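Kiltine Racing Syndicate: Common Questions

How many shares are there in each horse?
Each horse is split into 10 shares. You can hold up to 3 in the same horse.

What does it cost per month?
$289 a share. That covers training, board, farrier and routine vet work. Surgery and long-distance shipping are billed separately, and we email owners before booking either one.

Who trains the horses?
Darius Jankauskaitė trains all of them at the Brikeck barn. He picks the races. Owners are told once entries are drawn.
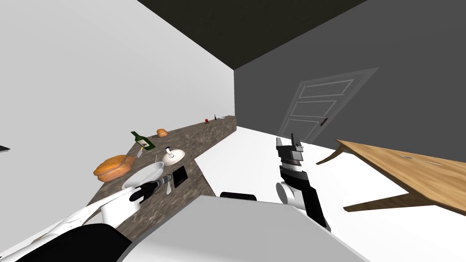 Can I visit in the morning?
Yes, with a day's notice. Gates open at 6 and the last set is usually back by 9:30. Park by the hay shed — the front lot is for trailers.

How is prize money paid?
After the trainer and jockey take their cuts, the rest is divided by share. Balances under $200 carry over to the next month.

Can I sell my share?
Yes, but the other owners in that horse get first refusal. Transfers close on 28th October and reopen after the fall sale.

Is Sastolel still racing?
No. She was retired with a tendon injury and is now a broodmare. Liepiņa has taken her stall.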